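Handout 5, Home Care Basics: folding large, soft pieces on a bed

Welcome back, everyone, and thank you for bearing with me last week when we ran over on pillowcases (I do get carried away with pillowcases!). In this unit we move up to the big floppy things: throws, light blankets, wide scarves, the tablecloth that lives at the bottom of the drawer. Please read these notes before the practical and bring one large piece of your own, the softer the better.

## Getting it flat

Start with the bed made, or at least with a smooth sheet on it. A pale sheet under a darker cloth is kindest to beginners, and you'll find the corners far more quickly. Put the cloth down in a heap if you like, then look for an edge and follow it with your fingers until you come to a corner. Hold that corner still and go looking for the next one.

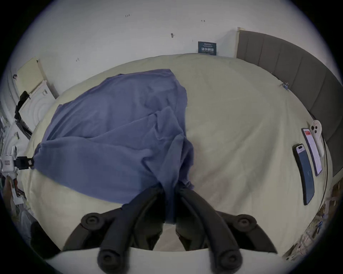

Once you have 2 corners, draw them gently apart and let the rest of the cloth trail behind. Don't tug. If a flap has doubled over in the middle, lift it and lay it back down, and then smooth outward from the center with the flat of your hand. Bartosz Marciniak, who taught this unit before me, liked to go over everything 3 times, and I still do the same, mostly out of fondness for him.

## Folding

1. Bring the far edge over to meet the near edge.
2. Match the corners first and the sides afterward.
3. Smooth toward the fold.
4. Fold in half again, the other way.
5. Turn the piece so the neat fold faces you on the shelf.

## For the practical

You'll work in pairs, with 18 minutes for each pair, and there's plenty of time to shake it all out and begin again. Write down which step gave you the most trouble, and keep your note for the March review, when we do fitted sheets.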